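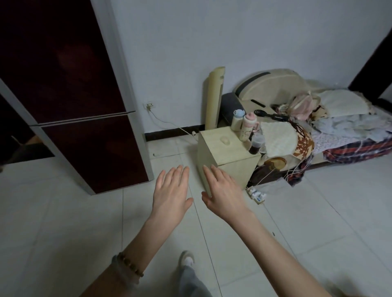 Ein Dampfmop muss bei uns vor allem mit Fugen zurechtkommen. Den Zullex habe ich im April gekauft, als Nachfolger für einen Wusar, dessen Pumpe nach zwei Wintern keinen Druck mehr aufbaute. Seitdem läuft er jede Woche einmal durch Küche, Flur und Bad, zwischendurch auch öfter, wenn es draußen matschig ist. Unsere Küche hat große, fast weiße Fliesen mit schmalen grauen Fugen, auf denen man jeden Krümel sieht. Kleine Möbel wie das helle Holzschränkchen rücke ich vor dem Wischen zur Seite, der hohe Kühlschrank mit den dunkelroten Türen bleibt stehen, und dort wird es mit dem breiten Kopf schon eng.

Lieferumfang und Aufbau

Im Karton liegen das Gerät in zwei Teilen, der Wischkopf, zwei Mikrofaserbezüge, ein Messbecher, eine kleine Rundbürste und ein Aufsatz für Teppich, den ich nicht benutzt habe. Der Stiel wird eingesteckt und rastet hörbar ein. Werkzeug braucht man nicht. Die Anleitung ist in neun Sprachen gedruckt und entsprechend winzig. Der deutsche Teil ist verständlich, bis auf das Kapitel zum Entkalken, das ich dreimal lesen musste.

Technische Daten

Laut Typenschild hat der Zullex 2000 Watt. Der Tank fasst 488 Milliliter, eine krumme Zahl, die aber stimmt: Mit der Küchenwaage nachgemessen passt genau das hinein, wenn man bis zur Markierung füllt. Das Kabel ist 8 Meter lang. Für unsere Wohnung genügt eine Steckdose im Flur, von dort komme ich überall hin. Beim Wusar musste ich für das Bad umstecken.

Aufheizen und Dampf

Nach dem Einschalten blinkt eine blaue Lampe, nach rund 10 Sekunden leuchtet sie dauerhaft, und das Gerät ist bereit. In den ersten Zügen kommt trotzdem mehr Wasser als Dampf. Ich halte den Kopf deshalb kurz über eine Ecke am Eingang und fange danach an. Es gibt drei Stufen. Die kleinste ist für Laminat gedacht und so schwach, dass sich Getrocknetes kaum löst. Auf Fliesen benutze ich nur die mittlere und die höchste. Eine Tankfüllung reicht auf der mittleren Stufe für Küche und Flur, das Bad schafft sie nicht mehr ganz. Nachfüllen kann man sofort, der Tank steht nicht unter Druck und lässt sich einzeln abnehmen. Das war für mich ein Kaufgrund.

Reinigungsleistung

Normaler Schmutz, also Fußabdrücke, Kaffeetropfen und Fett vor dem Herd, geht in einem Zug weg. Eingetrocknete Tomatensoße braucht zwei bis drei Züge, wenn man den Kopf vorher einen Moment darauf stehen lässt. Vorher saugen muss man in jedem Fall. Wer das auslässt, schiebt nasse Haare und Krümel an den Rand, und der Bezug nimmt davon fast nichts auf.

Bei den Fugen ist das Ergebnis gemischt. Der flache Kopf fährt über sie hinweg und löst nur, was oben liegt. Mit der Rundbürste kommt man tiefer. Dazu muss man allerdings das Handteil aus dem Stiel nehmen und auf die Knie gehen. Im Bad habe ich auf diese Weise die Fugen vor der Dusche bearbeitet, sie waren danach sichtbar heller. Eine komplette Küche würde ich so nicht reinigen wollen, dafür ist die Bürste zu klein. Nach einem Nachmittag standen ihre Borsten schon deutlich ab. Ersatz gibt es nur im Viererpack.

Streifen bleiben auf glänzenden Fliesen, wenn der Bezug zu nass wird. Nach der Hälfte der Fläche wechsle ich ihn. Zwei Stück sind deshalb zu wenig, sobald einer in der Wäsche ist. Ich habe einen Satz von Beletti nachgekauft, der eigentlich für ein anderes Modell angeboten wird. Er sitzt etwas stramm, hält aber und nimmt mehr Feuchtigkeit auf als das Original.

Handhabung

Der Kopf lässt sich leicht in beide Richtungen kippen, unter das Sofa kommt man bei ganz abgesenktem Stiel gerade so. Unter niedrigen Küchenschränken ist nach einer Handbreit Schluss, dann stößt das Gehäuse an. In schmale Lücken neben Geräten passt er nur hochkant, und hochkant wischt er nicht. Dort nehme ich nach wie vor einen Lappen.

Das Gewicht liegt überwiegend unten, die Hand ermüdet kaum. Schlechter gelöst ist der Dampfschalter. Er sitzt vorne am Griff und muss durchgehend gedrückt werden, eine Feststellung fehlt. Nach dem Flur merke ich das im Zeigefinger. Der Wusar hatte dafür eine Automatik, die ich vermisse.

Frei stehen kann der Zullex, aber nur auf ebenem Boden und mit eingerastetem Stiel. Einmal ist er mir umgefallen, seitdem ist am Griff eine Kerbe. Sonst hat er davon nichts behalten.

Pflege

Die Bezüge kommen bei 60 Grad in die Maschine, ohne Weichspüler. Sie sind nach mehreren Wochen noch in Form, nur das Klettband sammelt Fusseln. Unser Wasser ist hart, ich mische es zur Hälfte mit destilliertem. Entkalkt habe ich einmal, mit Zitronensäure nach Anleitung. Man muss die Lösung komplett durchdampfen und danach zweimal klares Wasser, am besten auf dem Balkon oder über dem Abfluss in der Dusche. Eine Anzeige, wann es wieder so weit ist, gibt es nicht.

Lautstärke und Geruch

Die Pumpe tackert beim Dampfen. Ein Radio im selben Zimmer hört man noch gut. In den ersten beiden Durchgängen roch es nach warmem Kunststoff, danach nicht mehr.

Bewertung

Vier von fünf Sternen. Abzug gibt es für den Schalter ohne Feststellung und die zu kleine Fugenbürste. Für geflieste Räume mit etwas freier Fläche würde ich ihn wieder kaufen, für eine sehr verwinkelte Küche eher ein Modell mit schmalerem Kopf. Einen dritten Bezug sollte man gleich mitbestellen.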